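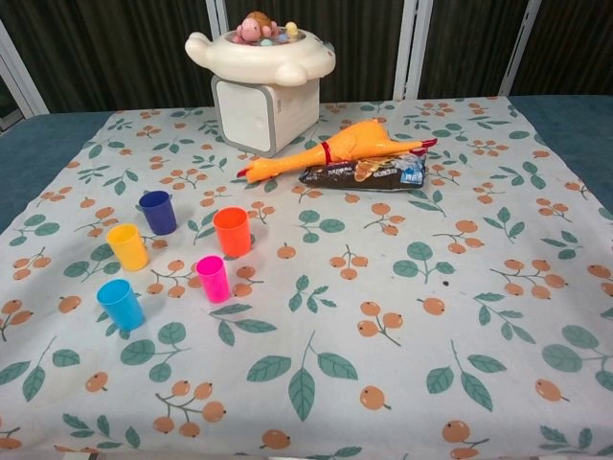 Prüfliste Gemeinschaftsräume und Teeküchen, Standort Gendmont
Durchgang Juli, Haus Ruvov, Erdgeschoss bis zweites Obergeschoss
Prüferin: Teresa Urbańczyk
Gegenzeichnung: Melaniia Boiko

Bewertung: i. O. = in Ordnung, M = Mangel, n. g. = nicht geprüft. Mängel mit Kennzeichen S sind vor der nächsten Nutzung des Raums zu beheben, alle übrigen bis zum Folgedurchgang.

1. Flucht- und Rettungswege

1.1 Türen in Fluchtrichtung ohne Hilfsmittel zu öffnen: i. O.
1.2 Rettungszeichen vorhanden und beleuchtet: M
Kommentar: Leuchte über der Tür zum Treppenhaus Nord im ersten Obergeschoss ohne Funktion. Leuchtmittel oder Akku, vor Ort nicht eindeutig feststellbar. Auftrag an Firma Pylypenko erteilt.
1.3 Laufwege frei von Stolperstellen: M (S)
Kommentar: Verlängerungsleitung quer vor dem Ausgang des großen Gruppenraums. Während der Begehung entfernt. Eine Kabelbrücke ist keine dauerhafte Lösung, die Wandsteckdose neben dem Fenster ist nutzbar.
1.4 Flucht- und Rettungsplan aktuell: M
Kommentar: Plan im Erdgeschoss zeigt noch die alte Trennwand. Neudruck anfordern.

2. Elektrische Anlagen und Geräte

2.1 Prüfplaketten an ortsveränderlichen Geräten gültig: M
Kommentar: Wasserkocher, Teeküche zweites Obergeschoss, ohne Plakette. Gerät wurde außer Betrieb genommen. Inventarnummer 3324 ist im Geräteverzeichnis als Toaster geführt, Eintrag korrigieren.
2.2 Steckdosenleisten nicht hintereinander gesteckt: M (S)
Kommentar: Zwei Leisten in Reihe hinter dem Kühlschrank im Erdgeschoss, daran Kaffeemaschine und Heizlüfter mit 2500 W. Heizlüfter eingezogen. Private Heizgeräte sind laut Hausordnung nicht zugelassen, das gilt auch in der Übergangszeit.
2.3 Leitungen und Stecker ohne sichtbare Schäden: i. O.
2.4 Fehlerstrom-Schutzschalter, Prüftaste betätigt: i. O.
Kommentar: Verteilung im zweiten Obergeschoss n. g., Schlüssel nicht verfügbar. Wird nachgeholt.

3. Brandschutz

3.1 Feuerlöscher am gekennzeichneten Platz, Frist eingehalten: i. O.
3.2 Löscher ungehindert zugänglich: M (S)
Kommentar: Klappstühle vor dem Löscher im Flur Erdgeschoss. Umgelagert. Gleicher Befund wie im vorigen Durchgang. Stuhlwagen bleibt künftig im Abstellraum.
3.3 Brandschutztüren schließen selbsttätig: M
Kommentar: Tür zur Teeküche im ersten Obergeschoss fällt nicht ins Schloss, Restspalt an der Schlossseite 2 cm. Schließer nachstellen. Holzkeil entfernt.
3.4 Vorhänge und Dekorationsstoffe mit Nachweis schwer entflammbar: M
Kommentar: Nachweis für die Vorhänge im großen Gruppenraum liegt vor. Für die Vorhänge im kleinen Gruppenraum fehlt er, bei Skollenen nachfordern.
3.5 Keine offenen Flammen: i. O.

4. Möblierung und Lagerung

4.1 Tische standsicher, Klappmechanik rastet ein: i. O.
4.2 Regale an der Wand befestigt: M
Kommentar: Hohes Regal im Abstellraum steht frei. Zwei Winkel setzen. Bis dahin schwere Kartons auf die unteren Böden.
4.3 Tischdecken ohne Überhang in Laufwege: i. O.
4.4 Leitern und Tritte geprüft: n. g.
Kommentar: Tritt war nicht auffindbar. Laut Aushang im Heizungskeller, dort nicht vorhanden.

5. Teeküchen

5.1 Warmwasserbereiter, Temperatur an der Entnahmestelle: i. O.
Kommentar: Nach dem Ablaufenlassen nahezu 50 °C. Der Messwert liegt niedriger als im Winter, Regler bei der nächsten Wartung kontrollieren.
5.2 Erste-Hilfe-Material vollständig: M
Kommentar: Pflaster aufgebraucht, Verbandpäckchen im Erdgeschoss abgelaufen. Nachfüllung bestellt.
5.3 Reinigungsmittel in Originalgebinden: M (S)
Kommentar: Entkalker in Getränkeflasche unter der Spüle, zweites Obergeschoss. Entsorgt. Hinweis an alle Nutzergruppen per Aushang.

Nachprüfung der S-Punkte durch M. Boiko: 1.3, 2.2 und 5.3 erledigt. 3.2 bleibt offen, bis der Stuhlwagen einen festen Stellplatz hat.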